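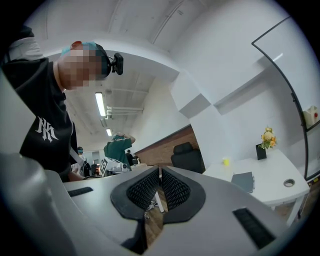
Skustside: tools for hand-held gripper recordings

Skustside reads recordings made with a hand-held gripper, lines up the wrist video with the head video, estimates how far the fingers are open, and writes episodes that a policy can be trained on. It also has a small viewer for checking episodes by eye.

The package started as a set of scripts for the Jaller kitchen tasks and was split out in May. Maintainer: Lucero Mosquera.

Status

Version 5 of the episode format is stable. The viewer and the finger-opening estimator are stable. The marker alignment step is still changing, so pin a commit if you depend on it.

What is in the repository

ingest/ reads raw video and motion logs and checks them for gaps.
sync/ matches the wrist stream and the head stream to one clock.
opening/ estimates finger opening from the wrist view.
align/ puts each episode into a shared workspace frame using square markers.
mask/ finds faces and covers them with coarse blocks.
export/ writes episodes in the Hauser layout or as plain arrays.
view/ is the desktop viewer.

Installing

Python 3.7 or 3.8 on Linux. A graphics card is only needed for mask/ and for the larger opening model.

git clone the repository, then:
pip install -e .
skust check

The check command runs the whole pipeline on a short bundled recording and prints one line per stage. If the sync line fails on a fresh install, your ffmpeg build is probably missing a decoder. Install the distribution package and try again.

Basic use

skust ingest raw/session_a work/session_a
skust sync work/session_a
skust opening work/session_a
skust mask work/session_a
skust export work/session_a out/ --layout hauser

Each stage writes into its own folder and never edits the output of an earlier one. To redo a stage, delete its folder and run it again. Episodes shorter than 65 frames are dropped at export. Change this with --min-frames.

Synchronisation

Wrist and head streams are matched on motion first and on image content second. The motion match looks for sharp turns of the gripper and the head at the start of a session. Keep five seconds of deliberate movement at the beginning of each recording, or pass --offset by hand.

Sessions with no head stream are accepted. They export with the head fields left empty, and the loader treats empty fields as missing.

Finger opening

The estimator tracks the inner edges of the two fingertip pads in the wrist view. It works on dark, textured pads with a visible gap between them. Lens distortion is strong on wide lenses, so calibrate each gripper separately and store the file in calib/ under the gripper's serial.

The output is a value from 0 (closed) to 100 (fully open), smoothed over 10 frames. Turn smoothing off with --raw if you want to do your own filtering. A frame where one pad can't be found gets the last good value and a flag. Please don't drop the flag when you convert to another format.

Marker alignment

Print the markers at the size given in align/board.yaml and fix them flat. Only one marker has to be in view at the start of an episode. Motion tracking carries the pose from there until the next sighting.

Known trouble:
- Glass partitions produce mirrored detections. Use --reject-mirrored.
- Long ceiling lights wash out markers that are tilted upwards.
- A marker on a moving part of a rig must be listed under "moving" in board.yaml, or it will drag the workspace frame with it.

Face masking

Masking is on by default and runs before export. It covers the face region only. Clothing, hats and printed logos are left as they are, so a person may still be recognisable from them. People far back in a room are sometimes missed. Look through the flagged frames in the viewer before you share anything:

skust view work/session_a --only flagged

Masked frames replace the originals in the export. Raw video stays in the raw folder, and deleting it is up to you.

Licence and contact

Code is under the MIT licence. The bundled check recording may be used for testing but not for training. Bug reports go to the Imden issue tracker, with the output of skust check pasted in full.

Last updated Dec 12, 2020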